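Condiments and the Shared Shelf – Kitchen Gallery, Wiltitz

The kitchen at Wiltitz serves 24 desks and has one condiment shelf. This page covers the items kept on it, the way they are laid out and the order in which they are put back after lunch. It replaces the older notes that hung inside the cupboard door, which were written for the previous shelf and gave the wrong depth.

The shelf is 739 mm wide and is divided into 5 bays by fixed uprights. Bays are numbered from the left. Oils and vinegars go in the first, dry seasoning in the second, sauces in the third and fourth. The fifth is kept for anything opened that month and not yet given a place. Bottles stand in a single row in each bay – a second row behind the first was tried in March and dropped, as the rear items were never used before their dates.

Sauces take up more room than any other group. Tomato ketchup is bought most often, followed by brown sauce and mustard. Labels face forward so that the name can be read from the far side of the worktop.
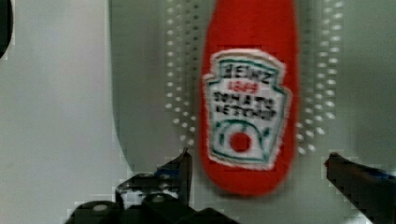 Squeezy bottles are easier to keep in order than glass jars. They can be wiped down with a damp cloth, they do not chip the edge of the shelf, and the level inside can be judged by weight when the plastic is coloured. Glass jars need a lid check each time, and their rims should be cleaned before they go back.

An opened bottle gets a strip of masking tape on the base with the month written on it. Tape on the side comes off in the hand after a few days, and it covers the storage instructions. When a bottle feels nearly empty, the replacement is taken from the lower cupboard and placed in the same bay, to the right of the old one. The two are not mixed.

The shelf liner is a ribbed mat from Wirport, cut to fit each bay separately. One long piece was harder to lift out and had to be washed in the bath. The short pieces fit in the sink. They are rinsed at 4 pm when the worktop is cleared, and left on the rack overnight.

Further galleries in this series: Totano (dry store and tins), Văn (crockery and drawers).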